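Turmont Forums > Health and Comfort > Sore wrists and long evenings of family history

Fullow
Jul 29, 2020
Posts: 2,451

I've finally finished typing up the parish registers!! 300 pages of baptisms, and I loved nearly every one of them. Who else is transcribing, and how are your hands holding up?
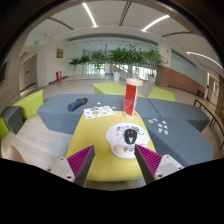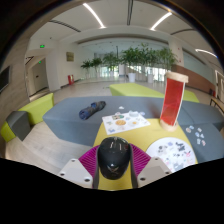 My own trouble was the wrist, and it started back in February with the burials. I'd do 40 entries without looking up (you know how it is when a surname you want turns up) and then couldn't open a jar. A mouse pad with a raised wrist rest, like the white one with the cartoon figures, has been my favourite change so far. I also zoom the scans right in now, so I'm not hunched over squinting at some curate's dreadful sevens.

Jin
Congratulations, 300 pages is brilliant! I'm going to disagree on wrist rests though. I leaned on mine all the time and it made things worse. Moving from the elbow sorted me out.

Fullow
Ooh, I only lean between entries. Maybe that's the difference?

Flotus
Jin's right for mouse work, but typing is where the strain is. I read the entries aloud into my phone and tidy the text afterwards. It's great fun until you reach the Latin.

Jin
Dictation made a complete mess of my Welsh place names, I spent longer fixing them than typing them!

Flotus
Fair, mine are all Norfolk. Stop after 16 entries and put the kettle on, then.

Fullow
Sixteen! I'd never get to the marriages. Starting those tonight, by the way, and the handwriting is gorgeous.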